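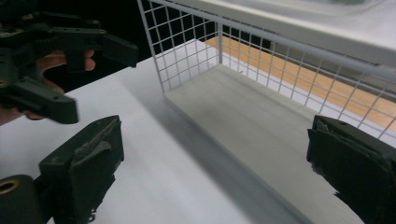
Zidard begins recording two-handed examples for shelf and basket tasks

11 June 2021

Zidard has started recording examples of two-handed handling work for a learning system intended to place and retrieve small goods in open storage. The recordings are made by people holding a pair of grippers, one in each hand, and will be used to train a control policy known as Nigam. No robot arm is needed for this stage.

The first block of work covers 15 tasks, most of them short. Typical entries on the list are putting a lidded tub into a wire basket, turning it so that the label faces outwards, and passing it from one gripper to the other before setting it down. Each task is to be recorded 50 times, with the starting position changed between attempts. Attempts that end in a drop are kept and marked as such, as the group wants to test whether the policy can learn a recovery from them.

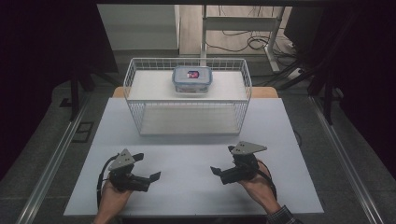
Recording is done at a single bench with a fixed layout, and operators work in turns of almost two hours. Basket tasks were placed early in the schedule because thin wire is a known source of error in position estimates: the background shows through the grid and shifts as the viewpoint moves. Small containers add a further difficulty. A translucent food box with a pale blue snap-lock lid, resting on a white wire basket over a white tabletop, offers little contrast apart from the lid and the label on its front. Zidard said the choice of pale objects on a pale surface was deliberate, and that a darker tabletop will be brought in for later blocks.

The grippers use printed jaws to a pattern supplied by Terner. Jaw opening is logged together with the position of each hand, and the streams are aligned afterwards in software. Operators are asked to keep a steady pace and to open the jaws fully before each approach – a half-open start was found in early trials to produce recordings that were hard to divide into separate steps. 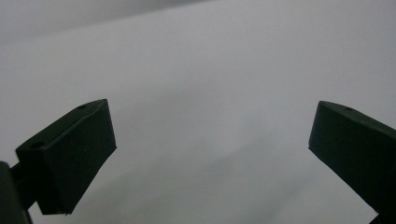 Brallier, which is building a similar collection for parcel sorting, questioned whether 50 attempts per task would be enough where both hands must move at once. It said its own recordings had shown wide differences between operators in the timing of a handover, and that it would sooner have fewer tasks with more people performing each. It added that it would welcome a shared format for gripper data, whatever the numbers.

Zidard said the count would be reviewed once the first training run is complete. Tasks with a poor result will be recorded again with a second group of operators, and the remainder will be left as they are. The first run is planned for the end of the month. A decision on releasing the recordings outside the project has been put off until the file format is settled.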